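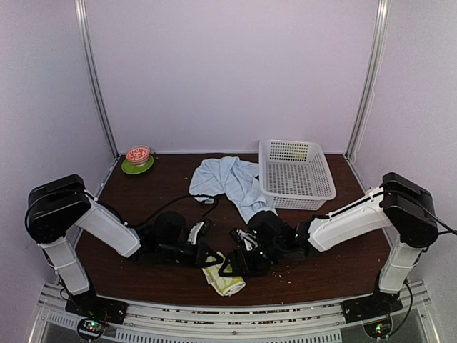

Figure 3. The two-arm cell during a cloth task, seen from the fixed camera. The bowl, basket and larger towel are at the back of the table.

3.2 Cell setup and upkeep

All data in this paper were collected in one cell, which we call Gemow after the name of the room it was first built in. The cell has a wood-grain tabletop closed in on the left, right and back by plain pale walls. Aluminum posts stand at the two rear corners, and a slotted rail runs along the near edge. The arms are mounted at the near left and near right, so that both can reach the middle of the table and either can reach most of its own side (Figure 3).

The walls were added in the second month of work. Before that, people walking behind the table showed up in the recordings, and the lighting changed with the time of day. We tried white panels first, but they gave strong glare near the rear posts. The present color was chosen from four samples by recording the same empty table under each and comparing how evenly the back wall came out. The panels are wiped down with a damp cloth at the start of each month.

Base alignment. Each arm sits on a black base plate. The distance between the two base centers is 1,086 mm, measured with a steel rule along the rail. We found that the plates creep under load. After long sessions of folding, where the arms push toward each other near the center of the table, the right plate had moved enough to spoil the shared coordinate frame, and the grippers would touch when the planner reported a clear gap. The bolts are now tightened with a torque wrench before the first session of the day and marked with a paint pen across the bolt head and the plate. A broken paint line means that the arm has to be calibrated again before any recording is made.

Calibration. Both arms are driven to a set of touch points on the tabletop, first the left arm and then the right, and the difference between the two readings is stored. If any point differs by more than 2 mm, the bolts are checked and the routine is repeated. A full pass takes 14 minutes. Over the study the routine was run 78 times, and it failed on the first pass in nine of these. Six of the nine failures were traced to the right base plate, two to a loose fingertip on the left gripper, and one to a crumb under the touch probe.

Cables. The black cable at the left wrist is left with enough slack to lie in a loop on the table when the gripper is low. A shorter run was tried and it pulled at the connector whenever the wrist turned past its middle position. The longer loop has a cost: it can drift onto the cloth items, and the operator has to look for this between episodes. We replaced the left wrist cable twice and the right one once. Each time the break was inside the jacket, close to the connector, and the first sign was a short dropout in the gripper position signal. The logging software, Faneo, now stops an episode when it sees a dropout longer than 50 ms.

Controller boards. A small circuit board is mounted under each base, with a green indicator light. Both lights are checked before the arms are enabled. During September the left board reset itself without warning several times in the late afternoon. Swapping the two boards did not move the fault, but swapping the supply leads did, and a new lead cured it. Episodes recorded during that period were looked through by hand, and 12 were dropped.

Fingertips. The tips wear fastest on cloth tasks, where the fingers drag along the table to get under an edge. Worn tips slide over thin fabric and the grasp fails. The schedule we settled on is one new set every 331 episodes for both grippers at once, even when only one set looks worn. Changing one side alone left the arms with slightly different finger lengths, and this showed up as a tilt in the folds.

Table surface. Crumbs and lint are part of some tasks, so the table can't simply be kept clean throughout. It is brushed off between task groups and wiped at the end of the day. Props stay inside the cell between groups, toward the back and clear of the arms' working area.

Record keeping. Every repair and adjustment was written in a log kept by Blažena Danko, with the number of the last episode recorded before the work was done. This makes it possible to split the data by hardware state, and we use the split in Section 5 to compare folding success before and after the bolt procedure was introduced.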